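I have been trying to learn Swedish for 715 days. I know this because the app tells me every evening, in the tone of a building society reminding you about an overdraft. In that time I have learned to say that the moose is drinking my milk and that my uncle is a lawyer. I have no uncle, and the local moose situation is quiet.

The reason for all this was a trip. Ottar Blomqvist, who I worked with at Oltel back when it had an office and a biscuit budget, moved home and said I must visit. I said I would come once I could hold a conversation. He has stopped asking, and I think he may have died of old age waiting, except that he keeps liking my posts.

So in August I signed up for an evening class, with actual people in it. There are eleven steps up to the room and I rehearsed my name on every one of them. Our teacher is Edvin Ljungberg, a patient man who winces only with his left eye. He began with household words: table, cloth, basket, bowl. After 715 days I could manage one of the four.

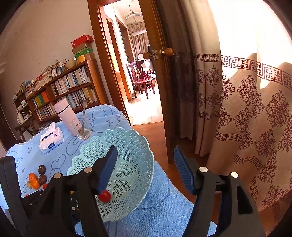 En korg. A basket, and the one I got right.

The trouble with Swedish, as far as I can make out, is that the words are easy and the people saying them are in a hurry. On paper I can follow a fair bit. Then Edvin reads the same sentence aloud and half the letters go missing, presumably to be used again later. There is also a sound, spelled seven different ways, which is something like blowing on soup while disapproving of it. Tormod Dalen, who sits next to me and is Norwegian and therefore cheating, does it beautifully. I sound like a slow puncture.

Then there is en and ett. Every noun is one or the other and you simply have to know. I asked if there was a rule. Edvin said there were several, and that none of them would help me.

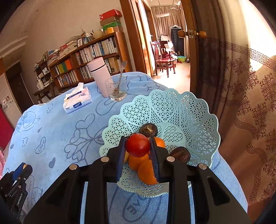 En tomat, with a bit of orange behind it.

I did buy a textbook, the Lindqvist, 680 pages and heavy enough to press a ham. I have reached page 271, where two people called Per and Anna are still at the railway station. They have been there since page 40 and I've started to worry about their marriage. The exercises want you to describe Anna's coat. I would rather describe the delay.

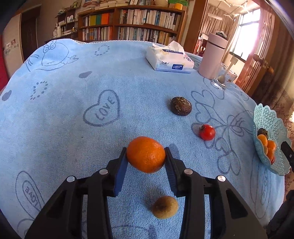
Word order is where I come properly unstuck. The verb has to go second, whatever else is happening, and my brain will not have it. Edvin's cure is to make you say dull things over and over with a different word at the front each time. Today I see a tomato. On the table I see a tomato. A tomato see I on the table, and also an orange mandarin, which is en mandarin in Swedish and was the nicest thing to happen to me all evening. After twenty minutes of this I went home and asked my wife whether tea wanted she. Wanted she did not.

Still, something must be going in. On Saturday I rang Ottar and opened in Swedish, with a sentence I had written out on the back of an envelope. There was a long pause. Then he asked, in English, whether I had a cold.

I've booked the flight for spring anyway. Per and Anna may have left the station by then.

Contact me | © All words my own, even the misspelled ones | Back to top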